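Prella Asks for Proof Before "Eco" Goes on the Laundry Label

FOR IMMEDIATE RELEASE
Friday, April 19, 2024

Prella, the consumer group for renters and homeowners, today called on detergent makers to stop printing "works in cold water" and "half the energy" on their packaging until they can show the tests behind those words.

The call follows a survey of 3,294 households that Prella ran through December. Of those, 2,414 said they had paid extra for a detergent because of a savings claim on the front of the bottle. Very few could say what the product was being compared with. Prella's own staff had the same trouble, and they had the bottles in front of them.

"Half the energy of what?" the group asks in its report, Soft Claims. A cold wash uses less energy than a hot one because the machine heats less water. That is true of a premium detergent and it is true of the cheapest powder on the shelf. Selling it back to shoppers as a feature of the bottle is, in Prella's view, a stretch.

The report looks at 30 products sold under store and national labels. Most carried at least one savings claim. Some of those claims pointed to a footnote, and some of the footnotes pointed to a web page that no longer loads. Prella wrote to the makers of all of them. Two replied in detail. Avex sent a summary of in-house tests on cotton towels but would not release the full results. Zoltby sent a brochure.

Prella does not say that cold-water detergents fail to clean. The group has not tested that, and it is wary of anyone who claims to have settled it with one load of shirts. It is asking for four things: a named comparison, the water temperature used, the size of the load, and a report the public can read without filling out a form.

The industry has promised clearer labels before. A voluntary pledge drawn up by the consulting firm Abbasi set no deadline and no penalty, and Prella sees little sign that it changed what is printed on the shelf. The group will check the same products again next December – and will publish the results whether or not the makers answer their mail.

Printed copies of Soft Claims are free to the first 1,000 people who request one from Prella's press office.
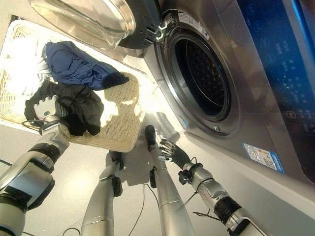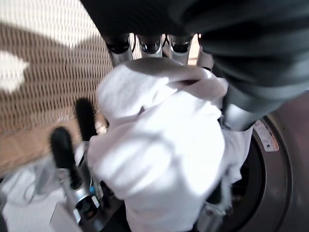 Laundry and a front-loading washing machine.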